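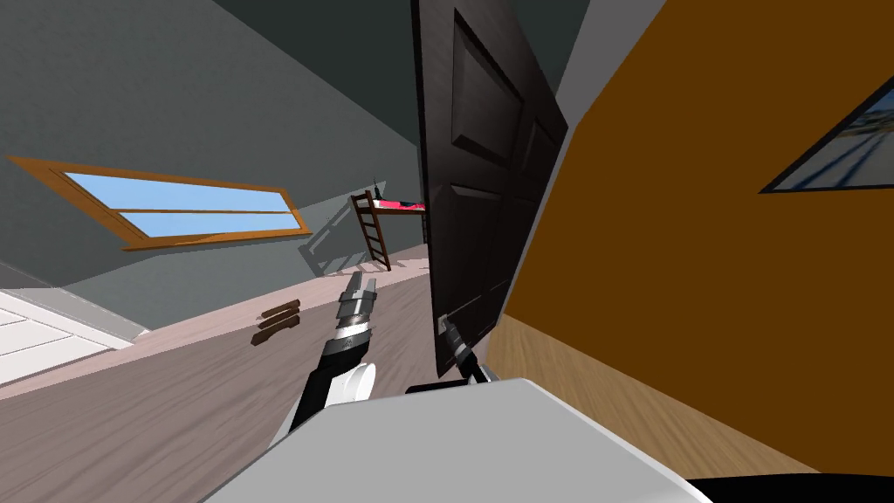 Fig. 1. Attic room with skylight and loft bed (computer rendering).

Why Is It So Hard to Sleep Upstairs? A Project on Attic Bedrooms and Summer Heat
Siv Strand, with Nusrat Sultana and Musyoka Koech
January 20, 2019

I picked this topic because I spent two summers in a top-floor bedroom in Jonddale and I slept terribly in both of them. My roommate downstairs was under a blanket while I was lying on the floor with a damp towel on my neck. So when our instructor, Mr. Tiongson, said we could choose anything as long as we could measure it, I already had mine.

Our question was pretty simple: how much warmer does a room under the roof get than the room right below it, and what can a renter do about it without tearing anything out?

What we did

Nusrat found three houses in the Clunholm neighborhood where people let us leave temperature loggers (thank you, and sorry about the tape). Each house got one logger upstairs and one downstairs, both at pillow height and away from the window. Musyoka set them to record at regular intervals and we ended up with 3,742 usable readings. We lost part of one set when a battery died, and I didn't notice until I was home with the file open. I was so mad!

We also wrote a short survey and put it in mailboxes. We printed 400 copies and got 20 back, so please don't read too much into that part. Still, the comments were fun, and a lot longer than the space we left for them.

What we found

The upstairs rooms were warmer in all three houses, and we expected that. What I didn't expect was the timing. I always figured the worst part would be the middle of the afternoon, but upstairs the peak came in the early evening, and then the rooms stayed warm well past bedtime. Our best guess is that the roof soaks up heat all day and keeps handing it over after the sun is gone. Radosław Żak, who teaches the building science elective, told us to look up "thermal lag" and that pretty much matched our graphs.

Height matters too. In one house we moved the logger from the floor up to a shelf near the ceiling for a few nights, and the shelf was warmer every single time. If you sleep in a raised bed, that's worth knowing - you may do better with your mattress down low in a heat wave.

Skylights came up in nearly half the surveys. People love them and complain about them in the same sentence. In the house that had one, we tried an outside shade for a week and an inside blind for a week. The outside shade did better, but the weather wasn't the same both weeks, so I can't call it a fair test.

What went wrong

Three houses isn't much. The loggers weren't checked against each other before we started, only after. And we never wrote down who had a fan running, so there's a big hole in the data right there.

Next steps

Musyoka wants to repeat the whole thing in winter, with loggers going back out in February, to see if the same rooms lose heat faster at night. I'm working on a better survey - shorter, with a box for fans.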